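Tascombe Play Kitchen Sets - progress report to the Whitfield Fund, March

Work on the play kitchen sets has kept to plan this quarter. Of the 140 sets promised, 72 are packed and stored at Mullow. The rest are waiting for pots, which Navar has now sent.

Each set is laid out on a small wooden table before it is signed off. We look at the pot, the teal cup, the toy vegetables and the orange cloth together.
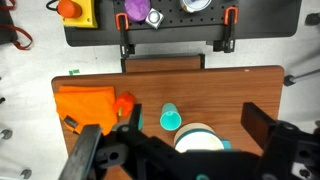
Spending to date is £454 against the £600 agreed for this stage. Most of it went on cloths and postage. We have held back the remainder for spare lids - two nurseries asked for them after the autumn trial.

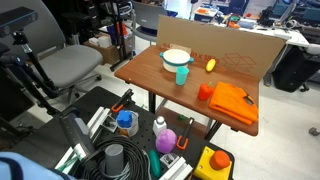

The toy peppers have held up well in the trial. The cloths are a little large for the smaller tables, and we will hem the next lot shorter.
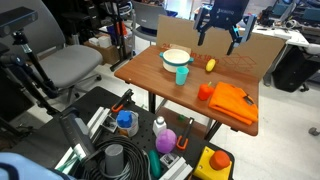
The printed sheet for staff is still in draft. It needs a line on washing the cups and a clearer list of what goes back in the box. We expect to send it to you in April, with the delivery dates for the remaining sets.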